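Trays on the table: your questions, answered

4 min read

I wrote one little post in August about keeping trays on my table and my inbox hasn't recovered. So I've pulled the questions I get most into one page. Add yours in the comments and I'll keep topping this up!

Why trays at all?

I'm a put-it-down-anywhere person. Keys, mail, a half-eaten apple, all of it lands on the table. With a tray I can pick up the whole mess in one go, wipe underneath, and put it back (or deal with it, on a good day). Kerstin Amundsen, my neighbor back when I lived in Flimelville, had trays on every flat surface in her house and I thought it was a bit much. Now look at me.

How big should I go?

Bigger than you think for the main one. My first was 9 inches across and it held a mug and a candle and that was it. Cut a piece of newspaper to the size you're considering and leave it on the table for a couple of days. If you keep moving the paper out of the way to eat, go smaller.

Do they have to match?

Nope. I like the same color in different shapes, but Eilif Wikström wrote in to say he uses old baking sheets and loves them, and I believe him.

Where do you buy yours?

Mostly secondhand. I got one at the Bakke flea market and another from Teltlow when they had their end-of-season sale. I've never paid more than $36 for a tray and I'd feel silly if I did.

Round or rectangular?

Both, if you have the space! Rectangular is my parking lot for things that live on the table, and round is for whatever I'm serving or carrying. I go for black against a light butcher-block top, because crumbs show up right away and I'll wipe them. The amber ribbed tumbler ended up half on the rim of the big rectangular one, so leave more room near the corners than I do, especially if you're putting glass there. The orange-handled slotted server and the spoon with the orangey-yellow handle stay off the trays completely, side by side on the wood next to the round one, so I can grab either without lifting anything.

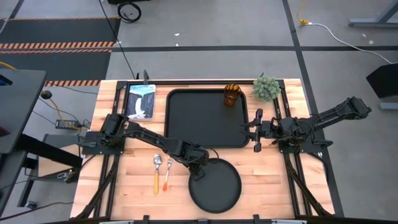
Real plants or fake?

Fake, and I'm not sorry. Mine are small spiky succulents, the artificial kind, and they get a rinse under the tap when they look dusty. I've killed enough real ones.

What about scratches on the wood?

Stick felt dots on the bottom of the tray. I use the Brollano ones, four to a tray, and replace them when they get grubby. Oil the top now and then too, and let it soak in overnight before anything goes back on it.

Related posts
- My tiny-table dinner setup
- What I keep in the utensil drawer (and what I finally tossed)
- Oiling a butcher-block top without making a mess
- Flea market finds from Bakke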